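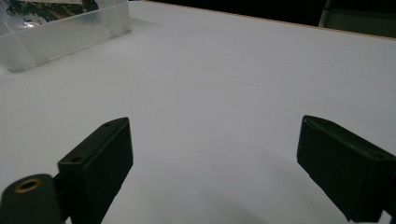

Kallura Brewing to Release Smoked Porter on 2023-04-07

Kallura Brewing will put its first smoked porter on sale at its Wada Street taproom on 2023-04-07, with cans reaching stores the following week.

The beer, called Bradar, is brewed with malt smoked over cherry wood and comes in at 7 percent alcohol. Head brewer Wakana Uchida started work on the recipe in October and made several pilot batches before settling on the final version.

"The early ones tasted like a campfire," Uchida said. "We cut the smoked malt by half and let the beer sit longer. Now you get the chocolate first and the smoke at the end."

The brewery has filled 3,000 cans for the first run. Of those, 817 are set aside for members of its mug club, who can pick up their orders at the taproom from noon on release day. The rest will go to bottle shops and a few grocery stores through the distributor Trimus.

Bradar will be sold in four-packs of 16-ounce cans. It will also be on draft at the taproom in 10-ounce pours until the kegs run out. Growler fills will not be offered.

Uchida said a second batch is planned for the fall if the first sells well. A version aged in rye barrels is already in the cellar, but the brewery has not set a date for it.

The taproom opens at noon and closes at 10 p.m.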